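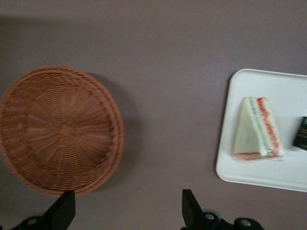 Swapping the fingers before touching the software was the right order to do it in, Estura wrote under the first build post, adding that a wrist camera is of little use if the fingertips drop out of view whenever the gripper opens. That point decided most of what changed on the Mirnard arm this spring.

The arm is a bench build at the Citalau shared workshop. It was assembled from printed links, hobby-grade servos and a secondhand controller board, and it is being set up to move packaged food and small household goods between trays, baskets and shelf organizers on a tabletop. The second version of the gripper went on the arm on 28 May 2022. The build log now has the drawings, the wiring sheet and the settings file for it.

The first gripper had short curved fingers with a rubber face. They held round objects well and flat ones poorly. The new pair are flat black plates with angled tips, carried on a linkage that keeps the two faces close to parallel through most of the stroke. The camera sits behind them on the wrist and looks down past the tips, so both fingers stay in view when they are spread.

Thin film wrapping is listed in the log as the hardest material so far. A wrapped sandwich gives under light pressure, and the film slides over the bread before the bread itself moves. The builders lowered the closing current in steps and ended up with a separate grip setting for anything soft. Rigid boxes and plastic tubs use the default.

Motion blur is the other open item. Frames taken while the wrist is turning are too smeared at close range to locate an edge, and wicker is worse than plain plastic, as the weave gives the edge finder too many false lines. The current workaround is a pause of 264 milliseconds after each wrist move before a frame is accepted. The log notes that this makes the arm look slow and that a shorter exposure with more light over the table would be better. A second lamp has been ordered.

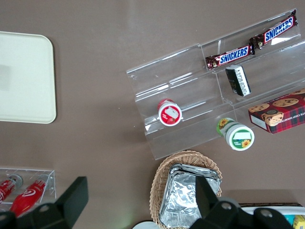
Page last changed: June 2022

Clear plastic has been a problem of its own. The stepped organizer throws bright streaks along its ridges and lets the tabletop show through, and the first edge finder treated the streaks as object outlines. The replacement ignores anything close to full white and works from the printed areas of each package. That is adequate for Snickers bars and a plaid cookie box. It does less well on foil trays, where crinkled metal puts highlights and dark patches side by side with no print to lock onto. Foil is handled for now by a fixed pick position measured by hand.

Step height in the organizer also forced a change in the approach path. The arm used to come down vertically over the target. With a row of goods standing behind it, the linkage on the outside of the finger would touch the row above before the tips reached the row below. Paths into the lower steps now come in at a tilt of 14 degrees.

The wrist joint still uses the servo from the first version. Play at the output shaft measured 11 millimeters at the fingertips before the horn was re-seated and 8 afterward. The builders consider the second figure usable for boxes and too loose for placing narrow bars end to end. A geared replacement sold by Pfeiffer has been discussed. It needs a different bolt pattern, so the wrist bracket would have to be redrawn and printed again.

Cable routing has been cleaned up at the same time. The camera lead now runs inside the forearm and leaves through a slot above the wrist, with enough slack for a full turn in either direction. The finger screws are metal machine screws with thread lock on the linkage side only. The tip plates are left dry so they can be changed without tools other than a hex key.

Drawings for the fingers are in the log in two formats. The settings file is marked as a draft and covers the default and soft grips. Values for foil and for the loose bars are left blank. The older curved fingers fit the same linkage and can be put back on, though the camera offset has to be entered again afterward.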